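Ditport Comic Catalog User Guide

Section 4: Adding Your Back Issues

Before you start, have your comics out of their boxes and sorted by title. You will also need your Ditport sign-in. A phone works for entering single issues, but the import steps later in this section need a computer.
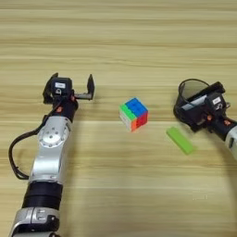
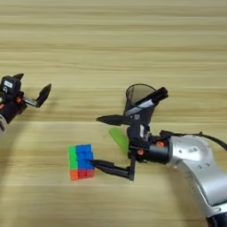 4.1 Create a long box

In Ditport, a long box is a group of issues. It does not have to match a real box on your shelf, though many people set it up that way.

1. Sign in and open the Collection tab.
2. Select New Long Box.
3. Type a name. Names can be up to 32 characters, including spaces.
4. Choose a sort order: by title, by publisher, or by cover date.
5. Select Save.

The new long box shows up at the bottom of the list on the left. Drag it up or down to move it.

Note: You can change the name later without losing anything. If you change the sort order, the display updates the next time you open the long box.

4.2 Add a single issue

1. Open the long box.
2. Select Add Issue.
3. Start typing the series title. Matches appear after the first few letters.
4. Select the series, then type the issue number.
5. Check the cover shown on the right against your copy.
6. If the cover is different, select Other Covers and pick the one you have. Second printings are listed under the first printing, marked with the printing number.
7. Select a condition grade, or leave it as Ungraded.
8. Select Add.

Caution: Many series have restarted at issue 1 under the same title. Check the start year next to the series name before you add anything. Moving a run of issues to a different volume afterward has to be done one issue at a time.

If your comic has no match, select Add by Hand at the bottom of the results. Title and issue number are required. Writer, artist, publisher, and cover date are optional, but an issue with no cover date goes to the end of the list when you sort by date.

4.3 Import a list

If you already keep your collection in a spreadsheet, you can bring it in as a CSV file.

1. In your spreadsheet program, put the series title in the first column and the issue number in the second.
2. Add a header row. The headers must read Series and Issue.
3. Add any of these columns if you want them: Year, Printing, Grade, Notes.
4. Save the file as CSV.
5. In Ditport, open Collection, then Import.
6. Select the file and choose the long box it should go into.
7. Select Preview. Rows in yellow have more than one possible match. Rows in red have none.
8. Fix the yellow rows by choosing a series from the drop-down menu.
9. Select Import.

Red rows are skipped and saved in a separate list called Unmatched, where you can edit them or add them by hand.

Note: Accents and special letters are kept if the file is saved with UTF-8 encoding. If names such as Ó Dubhghaill or Şengül Oral come out garbled in the preview, cancel, save the file again as UTF-8, and start over from step 5.

Caution: Importing the same file a second time creates duplicates. There is no undo for a finished import. To remove duplicates, open the long box, select Tools, then Find Doubles, and go through the matches.

4.4 Mark read and unread issues

Every issue comes in as unread. To change one, open it and select Read. To change several, hold down Shift, click the first and last issue in the run, and select Mark as Read from the menu.

Story arcs that cross from one series to another can be grouped in a reading list. Open Reading Lists, select New, and drag issues in from any long box. An issue can be in more than one reading list, and removing it from a list does not remove it from your collection.

4.5 Share a long box

1. Open the long box and select Share.
2. Choose Link Only or Public.
3. Decide whether to show grades and notes. Both are hidden unless you turn them on.
4. Copy the link.

Anyone with the link can see the long box but cannot change it. To stop sharing, go back to Share and select Private. The old link stops working right away, and a new one is made if you share again.

Note: Purchase prices are never shown on shared pages.

For help with loans and trades, see Section 5. For printing labels, see Section 7.

Section last updated 11 October 2025 by Kagiso Van der Merwe.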